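# Minutes — Review of Gunaddale Hand-Held Gripper Kit

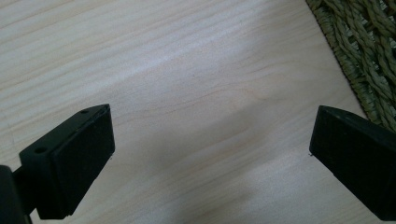

## Attendance and purpose

Chair: Boonsong Siriwan. Present: hardware, data tools and purchasing. Pons site joined by phone. Meeting opened Tuesday, 2:00 p.m.

Purpose was to decide whether the Gunaddale kit goes to a second trial round or is returned to the reseller, Urkine. Minutes of the July meeting were accepted without changes.

## 1. Kit condition

Hardware reported on the two kits received. Each has a pair of black fingers with flat pads, carried on brackets with screw holes. Pads pick up dust and lint in ordinary table use. Hardware asked whether this affects grip on glossy packaging. Not tested yet.

One kit arrived with a bracket screw missing. Urkine has agreed to send a spare set. Pons asked that the screws be a standard size available locally; the parts list does not state the size.

## 2. Table trials

Trials were run on a pale wood tabletop with a woven mat at one side. Operators completed 19 task sheets. Data tools raised two points:

- The gripper throws a soft shadow between the fingers under overhead light. Small dark items may be harder to label there.
- Exposure is uneven on light wood. The far part of the table washes out while the fingers stay very dark. The manual gives no setting for this.

Purchasing asked if a darker tabletop would fix both. Data tools said it would help with the second point only, and that customer tables cannot be chosen. Agreed to keep the wood surface for the next round and add a lamp from the side.

## 3. Software

Export from the kit to the Pundale viewer works on version 3 only. Version 2 opens the files but drops the finger width channel. Pons is still on version 2 and will upgrade before receiving a kit.

The calibration step was repeated after each change of operator. Hardware considers this excessive and will ask Urkine if once per session is enough.

## 4. Cost

Quoted price is $1372 per kit, pads and brackets included, shipping extra. Replacement pads are sold only in pairs. Purchasing noted that the quote does not cover repair after the trial period — a written answer is needed before any order.

## Decisions

- Second trial round approved, both kits retained.
- No purchase until the repair terms are received.

## Actions

- Hardware: grip test on glossy packaging; confirm screw size.
- Data tools: side lamp trial, same task sheets.
- Purchasing: repair terms and pad pricing from Urkine.
- Pons: upgrade viewer to version 3.
- B. Siriwan: send trial notes to all sites.

Meeting closed 2:50 p.m. Next meeting to be set when the spare screws arrive.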